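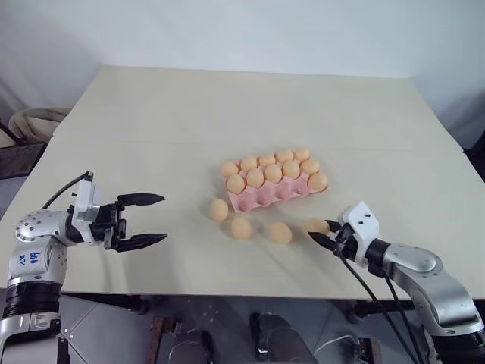 So the Omwood park plan is finally out, all 146 pages of it, and I read the whole thing last night when I should have been doing laundry. Short version: I like it. Longer version below, typing fast before work. The big idea is the seating on the hillside, long rows stepping down to a lawn, and the best way I can put it is a pink egg carton with the two back rows full and one egg in the front row. Which is how every outdoor show I've ever been to fills up anyway. Nobody wants the front.

OK, the plan. The old parking deck on Yeo Street goes away. Good. In its place a meadow, a skate spot, a path wide enough for bikes and strollers both, and 491 new trees. I went back and checked that number twice. No list of what kinds though, unless I missed it in the appendix (possible, it was late). Please not more pears. The ones by the library smell like a fish market every spring.

Two entrances on the north side, one on the south. This bugs me. Everybody in the apartments past the rail line comes from the south, me included, and we get a single ramp squeezed in next to the pump house. At the open house back in May there was a whole wall of sticky notes asking for a second one. Mine was green. Don't see it anywhere in the final.

Undex did the landscape drawings and they're lovely — lots of curvy paths, tall grass, kids with balloons. Stisus has the lighting. Low poles, warm color, off at 11 except along the main path. Happy with that, my bedroom window faces the site and the deck lights have been shining in my face for years.

Things I couldnt find:
Bathrooms. There's a box marked "comfort station" on one map and then it's gone on the next.
Water fountains.
Anything about shade for the first few summers while the trees are still sticks.
Where the food trucks go now.

It's built in 5 phases and the meadow comes first, then the hillside. The skate spot is dead last, so the teenagers who asked for it will be be paying rent by then. I'd swap those if it were me.

Comments are open on the city site till the end of next month. The form times out if you take too long so write it somewhere else and paste it in. I lost mine once already. Going to redo it tonight, mostly about the south ramp, and the bathrooms — somebody has to ask about the bathrooms.

Gotta run, bus.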